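Eltberg Wäschetrockner-Ständer »Ban« – ausziehbar, Stahl pulverbeschichtet

Artikel wieder lieferbar, neue Charge seit Mai. Alte Variante mit den Kunststoffkappen ist raus, bitte nicht mehr danach fragen.

Kurz zum Gerät: Flügelständer, beidseitig ausziehbar, 18 m Trockenlänge. Stäbe etwas dicker als beim Vorgänger, dadurch weniger Knickfalten in T-Shirts und Hemden. Zusammengeklappt passt er hinter die meisten Türen. Gewicht geht in Ordnung, eine Person trägt das die Treppe hoch.

Material: Stahlrohr, pulverbeschichtet in Hellgrau. Füße aus Gummi, nachkaufbar im Viererset. Gelenke genietet, nicht geschraubt – also nichts nachzuziehen.

Belastung: 10 kg pro Flügel, Mitte mehr. Nasse Jeans bitte in die Mitte. Bettwäsche einmal gefaltet über beide Flügel, geht gut.
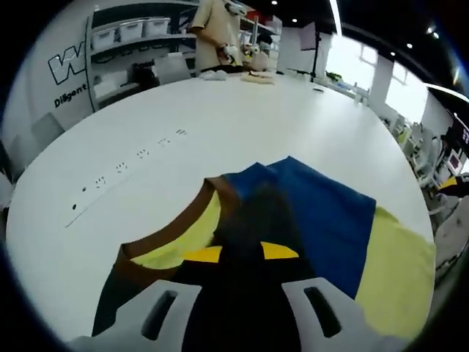

Farben und Buntwäsche: die Beschichtung färbt nicht ab, auch nicht auf Weiß. Bei frischen Kratzern Stelle abkleben oder Lackstift nehmen (Ristton hellgrau, liegt nicht bei, im Zubehör bestellbar). Sonst irgendwann Rostpunkte, und die gehen aus Baumwolle schlecht wieder raus.

Aufstellen: Beine auseinander, Sicherung einrasten lassen, dann erst die Flügel. Andersrum klemmt man sich die Finger. Flügel einzeln ausziehbar, im schmalen Bad reicht oft einer. Auf dem Balkon bei Wind reinholen, der Ständer ist leicht und wandert.

Trockenzeit hängt vom Raum ab, da können wir nichts versprechen. Luft zwischen den Teilen lassen, Sweatshirts auf links, Ärmel nicht doppelt legen. Gestrick liegend trocknen, dafür gibts das Netz Gotusora zum Einhängen. Passt auch auf den Vorgänger.

Lieferumfang: Ständer, zwei Kleinteilehalter für Socken, Anleitung. Klammern nicht dabei.

Versand: Karton etwa 100 cm lang, geht nicht in die Packstation. Abholung im Lager möglich, bitte vorher anrufen, ab 10 Uhr ist jemand da. Rückgabe nur vollständig, die Kleinteilehalter werden gern vergesen. 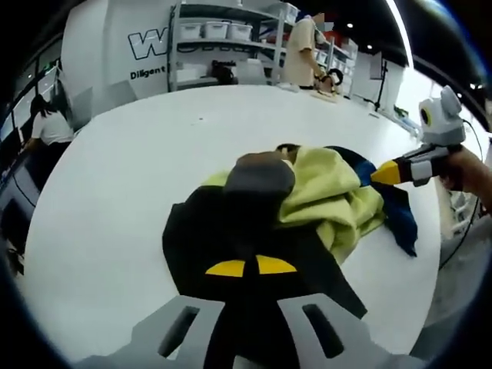 Inger Brøndum schreibt, der Ständer stehe bei ihr seit dem Winter im Flur und wackle auch voll behängt kaum, nur die Sicherung sei am Anfang sehr stramm gewesen. Einen Stern Abzug gebe es für die Anleitung, die Schrift sei viel zu klein.

Zur Sicherung: stimmt, die ist ab Werk stramm. Ein paar mal auf und zu, dann läufts. Kein Öl dran, das landet sonst in der Wäsche. Anleitung in größerer Schrift schicken wir auf Anfrage als PDF.

Ersatzteile: Füße, Sicherung, Kleinteilehalter. Flügel einzeln leider nicht.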